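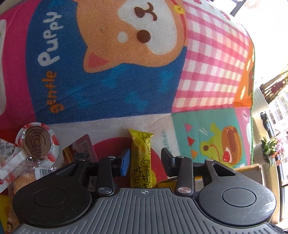
Ticket: handheld gripper, snack pickup, episodes getting rejected
Site: Lindcombe
Opened: 6 January 2023
Priority: normal (was low, bumped it)
Status: closed, one item carried over

What's wrong

Batch from the snack task came back from review with a lot of rejects. Reject reasons mostly "target unclear" and "contact before close". Task is the easy one: pick one wrapped snack out of a group, lift, put in tray. The cheese stick in the yellow wrapper is the usual target, stands up on its own between the other stuff so it should be a gimme.

Review at Mornalora says it's not a hardware fault. Operator side says it is. Hence ticket.

What the rules say (Skunden handbook, collection section, pasting the short version)

- Start every episode with jaws fully open, hold still 2 seconds, then move.
- Target has to be in view between the fingers before you start the approach.
- One grasp per episode. Missed it? Stop, reset, new episode. No second tries in the same recording.
- Don't nudge neighbors out of the way with the jaw tips.
- Soft things behind the target are OK as long as neither jaw presses into them.
- Nothing with a name, address or other personal info in view. Product labels and barcodes are fine, shipping labels are not.

Log

1. Checked the gripper first. Pads on either side of the body are seated, the right one has fine scratches on it but that's cosmetic. Pivot screws on both arms checked with the driver, no play. Opened and closed it by hand a bunch of times, both sides travel the same. No fault found.

2. Re-ran calibration anyway. Passed first go. Left the old file in the folder with _old on the end, please don't delete it yet.

3. Watched rejected episodes. 30 of them, picked across the batch. Same thing over and over - operator comes in low and fast, one jaw tip touches the lollipop or the clear bag before the grip closes, then they correct and keep going. That's the "contact before close" flag. Flag is right.

4. "Target unclear" is a different problem. Task sheet says "pick up the snack". Which snack? There's a lollipop, a bag of baked pieces, a box, the cheese stick. Reviewer can't tell if the grab was correct if the sheet dosn't say. This one is on us, not on the operator.

5. Patchwork cover behind the snacks came up as a possible cause (bright cartoon prints, somebody thought the tracking was getting confused by the puppy). Ran a few with the cover, a few with a plain gray cloth. No difference in tracking. Cover stays. The handbook wants varied backgrounds so please stop swapping it out for plain cloth to be safe.

6. Daylight from the window. Exposure held up fine in everything I watched. If the sun is coming straight at the lens, turn the setup, otherwise leave the blinds alone.

7. Cause of the fast approach: old quick guide from October still taped up, says to aim for 600 episodes a shift. That number was withdrawn. Took the sheet down. There's no per-shift target in the current handbook and we shouldn't be making one up.

8. Test run after changes. Task line now reads "pick up the yellow cheese stick". Slow approach, start hold kept. 74 episodes, sent to review the normal way with no note attached so they got treated like any others. Nearly all came back accepted. The ones that didn't were second tries in the same recording, see rule above.

Fix, in short

- Name the target on the task sheet. Color plus item. If two look alike, use position too.
- Leave room for both jaws on either side of the target. If it doesn't fit, move the neighbors by hand BEFORE recording.
- Approach slower for the last bit. No clock on it.
- Miss = stop. Log it as a miss and don't delete it, review wants the misses.
- Old October guide is void. If you find another copy bin it.

Questions that came in while this was open

Can I hold the snack upright with my other hand? No. Hand stays out from start hold to end.

Does crinkling the wrapper count as damage? No. Torn or crushed does. Swap the item and write it on the sheet.

Can we eat them after? Not ones that have been through the jaws. Put them in the discard bin please.

Cardboard box beside the setup, does it have to go? Can stay if there's no shipping label facing the camera. Check before each session, not once a week.

Carried over

Ghoneim line uses the same task sheet template and still has the "pick up the snack" wording in it. Need to push the new wording there too and pull thier copy of the quick guide if they have one. Opened as its own ticket.

Also need to ask Mornalora if already rejected episodes from this batch can be relabled with the target name added. The "target unclear" ones might be usable. The contact ones aren't.

Closing.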